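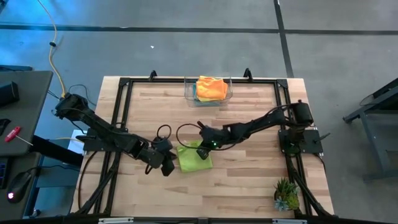 Automation Bench Operator, Small Textiles
Flitska Textile Service, Skesham plant
Full time, day shift
Posted 9/25/18

Flitska washes, dries, folds and packs cloth goods for restaurants, dental offices, gyms and hotels. The Skesham plant handles small items: napkins, cleaning cloths, hand towels and bar towels. Until this year all of the small items were folded by hand. In August we started running part of the cleaning cloth work on a two-arm robot bench, and we are now hiring two operators to work with it full time.

This is a production job with a training period at the start. It is open to people inside and outside the company. Current Flitska employees should read the section for internal applicants near the end.

What the bench does

Two robot arms work from opposite sides of a table. Colored cloths come out of a clear bin, get laid out flat on the tabletop, and are folded to a set size. An operator is with the bench whenever it is running. The arms handle single cloths of one size well. They have more trouble with cloths that come out of the dryer stuck together, cloths with a heavy hem, and anything that has shrunk on one side. When the arms miss a corner or pick up two pieces, the operator stops the cycle, clears the table and starts again.

The software that runs the arms is called Ilska. People on the floor call the bench Trevor, and you will see that name on the shift board and on the downtime sheet.

A good hand folder is still a lot faster on mixed loads, and we don't expect that to change soon. Single-size, single-fold orders are the ones going to the bench. Mixed loads, table napkins and anything with a customer's own fold stay at the hand tables.

What you will do

Load the bin with sorted cloths at the start of each run and refill it during the run.
Pull damaged, stained or badly shrunken cloths before they reach the bench.
Watch the fold and stop the arms when something is off.
Clear caught or dropped cloths, following the stop procedure every time.
Guide the arms by hand through a fold when we add a new cloth size. This is called a teaching session. You will do one or two a week, with the technician.
Write down each stop on the downtime sheet, with the cause if you know it.
Check finished stacks against the order card and move them to packing.
Wipe down the table and check the gripper fingers for lint at the end of the shift.
Work at the hand tables when the bench is down or when there are no bench orders. Expect this to be a regular part of your week.

You will not be asked to repair the arms, open the control box or change the software. The technician does that.

What is different from the hand folding job

We have been asked about this a lot on the floor, so it is set out in full.

Pace. Hand folders at Flitska work to a piece count. Bench operators do not have one. You will be reviewed on sorting errors, stack quality and how complete your downtime sheets are. The number of cloths the bench folds in a shift is recorded, but it goes on the bench's record and not on yours.

The body. There is less repeated wrist and shoulder work. There is more standing in one place and more looking closely at one thing. Operators who helped with the trial said their hands felt better and their eyes and lower backs felt worse. We have put down a mat and added a stool. You rotate off the bench every two hours.

Company. The hand tables seat four and people talk all day. The bench is at the far end of the room and you will be on your own for much of a run. Some people like this and some don't. Please think about it before you apply.

Judgment. A hand folder fixes a bad cloth without thinking about it. At the bench you have to decide when to let the arms try again and when to step in. This takes most people a few weeks to learn, and during those weeks you will stop it too often. We would sooner have that than the other way around.

Recording. The bench has a camera for the software. It records the table and the arms during teaching sessions, and your hands and forearms may be in those recordings. They are used to improve the folding. They are not used for reviews, attendance or discipline, and this is written into the job agreement. If you want to see a recording from your own session, ask Luuk.

Jobs. No hand folder is being laid off because of the bench. The two operator positions are added positions. When hand folders leave or retire over the next year, we will decide case by case whether to fill the opening, and we will tell the floor before we decide. We can't promise what the small textiles room will look like beyond that.

Pay and hours

$20 an hour from the first day, including training. The rate is the same at the bench and at the hand tables.
8-hour shift, Monday through Friday, with a paid break in the morning and another in the afternoon and an unpaid half hour for lunch. Overtime is offered before holidays and is never required of bench operators in their first three months.
Health coverage starts after one month. Paid time off follows the regular plant schedule.
Work shirts are supplied and laundered. You supply closed shoes with a non-slip sole.

Training

The first week is at the hand tables, even if you have folded before. You need to know what a correct fold feels like before you can judge one from the side. The second and third weeks are at the bench with a trained person beside you. You will learn the start and stop procedures, how to load the bin, how to read the messages on the Ilska screen, and how to guide the arms in a teaching session.

At the end of the third week there is a sign-off. You run 100 cloths with the trainer watching, and clear at least one planned stop. If it doesn't go well you get another week and try again. A person who decides that the bench is not for them can move to an open hand folding position if we have one.

What we are looking for

Steady attention to one task.
Able to stand for most of a shift and lift a full bin to table height.
Good near vision, with or without glasses, and able to tell cloth colors apart. Orders are sorted by color.
Able to read an order card and write a short, clear note in English. Spelling doesn't matter.
Willing to say when something looks wrong, including when it was your own mistake.

You do not need experience with robots or computers. You do not need a diploma. Laundry, sewing, kitchen prep, packing or assembly work is useful and should be on your application.

No loose sleeves, bracelets, rings or lanyards at the bench. Long hair must be tied back. Please tell us if you have a religious or medical need that affects this and we will look at it with you before your start date.

Internal applicants

Hand folders, sorters and packers may apply after six months at the plant. You keep your seniority and your vacation balance. If you go back to your old position within three months, it will be held for you at your old rate. You do not need your supervisor's approval to apply, but do let them know before the interview.

Anyone on the floor can spend an hour at the bench before deciding. Put your name on the sheet next to the time clock.

How to apply

Pick up an application at the front office, 1218 Mill Street, Skesham, or leave a resume there in an envelope marked Bench Operator. The office is open during the day shift. Applications will be read as they come in, and the posting stays up until both positions are filled.

Interviews take an hour. Half of that is talking, and the other half is a visit to the bench while it is running, with time at a hand table sorting a small mixed load. You will be paid for the sorting part whether or not you are hired.

Questions about pay, hours or the application go to Lieven Van Dijk, plant manager. Questions about the bench, the training or the recordings go to Luuk Visser, automation technician. Both can be reached through the front office.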